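Who Gets To Fish off Codstead? My term project on a treaty that ran out

When I signed up for the trade and borders seminar I figured I'd write something about tariffs, like everyone else. Then I read a footnote on the Nundel–Swati fishing agreement and that was pretty much it for my fall plans. It's a short treaty, 18 pages with the maps, and it expired in February with nothing to take its place. Boats are still going out. Permits are still getting stamped. What law are they using?

My question was simple (I thought!): when a deal like this lapses, do the old rules keep going until there's a new one, or does each side fall back to its own waters? I started with the text itself. Article 11 says both governments will "continue in good faith" while talks are open, and it never says what counts as talks being open. One phone call? A meeting every spring? I spent two weeks on that sentence and I'm still kind of mad at it.
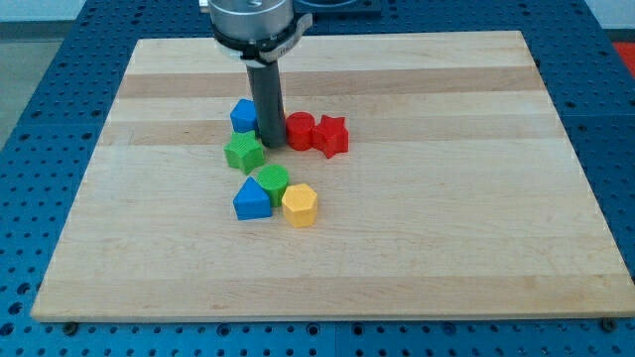 By Areeba Magsi
Term project, Trade and Borders Seminar

So I went to the permit records. The harbor office in Codstead posts them online, and I pulled all 128 permits issued to Swati boats after the treaty ran out. Of those, 73 still cite the old agreement as their legal basis. The rest cite a Nundel fisheries order that was written for domestic boats and doesn't mention foreign ones anywhere. Same office, same stamp, two different laws – and I couldn't find a memo explaining who gets which.

I also called a processing company, Nollow, that buys from both fleets. The woman I talked to was really nice about it and said they just keep filling out the old customs form until somebody sends it back. No one had sent one back yet when we spoke.

My reading is that the old rules are still running out of habit, with Article 11 as cover. That works okay as long as both sides want the fish to move. If a boat gets fined, though, its owner could argue that the permit has no law behind it, and I think a court would have to take that seriously.

Two things I'd fix with more time. I only had the Nundel side of the records, because Swati's are on paper. And I'd want to read the minutes from the last round of talks, which I requested in week three. They haven't come yet.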